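Leltton round side table, white, after 6 months

I bought this table in August for our hallway in Gisville. I wanted a small place for the phone, because my mother calls only on the landline and I was tired of standing with the receiver at the window. The price was 69 dollars with delivery. There was also the Droneo table, a little cheaper, but its legs looked too thin for me.

Assembly

The box has one top, the legs and a bag with 7 screws. The instructions are only drawings. On the second page the drawing shows the leg upside down, so I had to open everything and start again. With this mistake it took me one evening. The key that comes in the box is soft metal, so please use your own.

Daily use

The top is big enough for a phone, a notebook and a cup. It does not move when I pick up the receiver quickly. Coffee leaves a ring if you wait until the next morning, but dish soap takes it away. For dust, a dry cloth is enough.
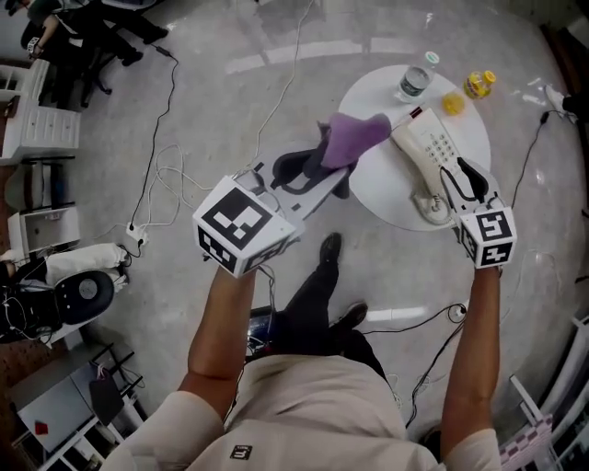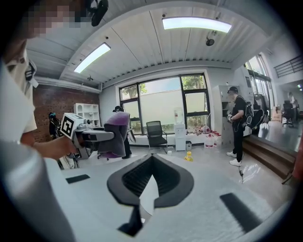
Round white table with a cream phone in the first picture, brick wall and white cubby shelves in the second.

What I do not like

One leg became loose in the third month and I tightened it. The felt pads under the legs fell off also, and I replaced them with pads from the Sepúlveda hardware store. They hold well until now.

I give it four stars. For a heavy lamp I would take something wider.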